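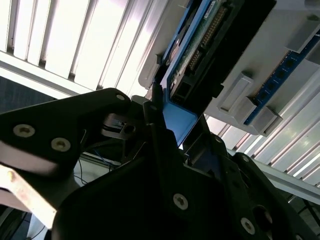

## 4. What the notes leave out

### 4.1 "All fine"

The most common complete note in our corpus is "all fine." It appears at all three sites, in the hand of nearly every technician who worked there long enough to own a favorite mug, and it is the note that incoming shifts complained about most. Waltraud Reinholz, who supervised the night shift at Adarlow for the whole of the study period, called it "the two most expensive words in the building." She also wrote it herself, often, and was cheerful about this when we showed her.

The corpus consists of 1399 handover notes written at the end of a shift and addressed to whoever was coming in next. Section 3 describes how they were collected and coded. In this section we take up a narrower matter: what a departing shift decides the arriving shift does not need to be told, and how the arriving shift finds out anyway.

Earlier writing on handover has tended to treat omission as a defect. A good note, in this view, is a full note, and the usual cure for a thin one is a form with more boxes. Management at Brotton took the cure in the second month of our study. The new form ran to both sides of the page and asked, among other things, for "general observations (mandatory)." Technicians met the requirement with "none," "n/a," and, in one case, "it is dark outside." We coded the last as compliant.

We think the defect view is partly right. Some omissions in our material did cause trouble, and we come to them in 4.3. But many of the notes that look emptiest were judged perfectly good by the people who received them, and the fullest ones were frequently skipped. Length tells us little about use.

### 4.2 The physical work and its paper shadow

A large share of the work at the three sites involves taking equipment out of a chassis and putting equipment in. Figure 2 has a blue-framed device on its way into a white chassis. An operation of this sort gets very little space in the notes. The typical entry is a slot number and a verb, and the verb is usually "done."

Asked why, the technicians gave answers that fell into two camps. The first held that there was nothing to say. A unit goes in or it does not, and a person who can't tell which should be sent for coffee and kept there. The second camp held that there was far too much to say, and that none of it would survive being written down. Elibariki Rugemalira, whose notes are among the shortest in the corpus, belonged firmly to the second:

> You want me to write that it went in a little stiff? Everything goes in a little stiff. Then the next man reads "stiff" and he thinks it is a problem, and he takes it out to look, and now it is a problem.

This is a more careful theory of communication than it may seem. Rugemalira is describing a reader who will assume that anything written down was worth writing down. Under that assumption, a true but ordinary detail becomes a warning. He leaves it out to keep the note accurate in its effect, at the cost of leaving it thin in its content. Several of his colleagues worked on the same principle without being able to state it, and one stated it at such length that we have moved him to the appendix.

The principle depends on the reader knowing what ordinary is. At Adarlow, where the same people had handed over to each other for years, it held up well. At Thân, the newest of the sites, half the staff had arrived during the previous spring. There the same short notes left incoming technicians walking the rows with a flashlight, checking things that had been checked an hour before by someone now on a bus.

Nafula Kashindye, who joined Thân as a trainee, kept a private notebook in which she translated the notes she received. She was generous enough to let us copy it. "Slot changed, ok" is rendered as "changed, and he did not enjoy it." "See me re: row 6" becomes "he will be gone when I get there." A plain "ok" is glossed as "ok," while "OK" in capitals is glossed as "was not ok until very recently." We tested this last reading against the rest of the material from Thân, and it is better than anything our own coding scheme produced.

### 4.3 Omissions that mattered

We defined a consequential omission as a missing item that an incoming technician later said would have changed what he or she did first. By this test, 135 notes contained one. The definition has an obvious weakness, in that it relies on people's memory of being annoyed. We can report that this memory is excellent.

Most of these omissions concerned work left half finished. A departing technician had started something, had been overtaken by the clock, and had written up the part that was complete. The sentence describing the finished part was usually correct. What it lacked was any sign that there was a second part. Subira Lukumay, who worked days at Brotton, gave the pattern the name that stuck with our whole team, the "polite half":

> They tell you the polite half. "Replaced the fan tray." Very nice. Where are the screws? In his pocket. Where is his pocket? At his mother's.

It would be easy to read the polite half as vanity, and some of it was. People would rather sign their names to a finished thing. Yet the interviews suggest a duller cause as well. The Iva logging system, used at all three sites, asks the writer to choose a status before typing any text, and the statuses on offer are "open" and "closed." Choosing "open" brings up a further screen that requests an expected completion time, a reason code, and the name of a responsible party. Choosing "closed" brings up nothing at all. At ten minutes to the end of a shift, with the heating off in the locker room, the appeal of the second option does not need much theory.

Technicians had found several ways around this. The best established was to close the entry and leave a paper note on top of the keyboard, giving the real state of affairs. The paper notes were not part of the official record, and for that reason they were read first. Some carried drawings. One at Brotton consisted of an arrow and the word "sorry," and the recipient told us she had understood it completely.

We had planned to leave the keyboard notes out of the analysis, since they survive only by accident. Erick Rotich, the shift lead at Thân, persuaded us otherwise by producing a shoebox. He had kept every one he received. He had no particular purpose in mind, he said, and he'd be glad to have the shelf back.

### 4.4 What incoming shifts did instead

Where the note was thin and the writer was a stranger, incoming technicians turned to other sources. They looked at the trash. A bin with fresh packaging in it meant that something had been installed, and the label on the packaging often said what. They looked at the ladder, which at Brotton was never put back and so always stood at the site of the last job. They felt the chairs. One technician claimed to judge the difficulty of the preceding shift by the state of the biscuit tin, and though we were doubtful, we didn't find an occasion on which he was wrong.

None of these signs was meant as a message. They were simply left lying around by people doing something else, which made them hard to polish. A note can claim that a job was straightforward, and the ladder, three manuals, and an empty tin will say otherwise. Reinholz put it in terms of trust: she believed her colleagues about facts and the room about effort.

The arrangement is fragile in a way that the staff themselves saw before we did. In August, a cleaning contract at Brotton was moved from mornings to evenings, so that bins were emptied and ladders returned shortly before the night shift came in. The room was now tidier than it had ever been. Requests for clarification by telephone, most of them to people who had just sat down to dinner, rose at once and stayed up until someone asked the cleaners to leave the ladder alone. The request was made in writing, on the mandatory form, under "general observations." It was the first time we saw that box used for one.

### 4.5 Limits of the reading

Two cautions apply. Our interviews, 30 in all, were held with people who had agreed to talk about notes, and people who will talk about notes for an hour may not be typical of those who write them. Those who declined may have had a richer view of the subject, or may have been tired. We also read the notes in sequence, at a desk, with tea, which no technician ever did. Phrases that struck us as evasive on the third reading were written in seconds and read in less, and we have tried to hold back from interpretation where the likeliest explanation is that the writer was putting on a coat.

The coding of "all fine" remains unsettled. Two of us assigned it to "no content" and the third to "reassurance," and the disagreement outlasted the project funding. Both codings are given in the supplementary tables. Section 5 uses the first, on the grounds that its author was the one drawing up the tables.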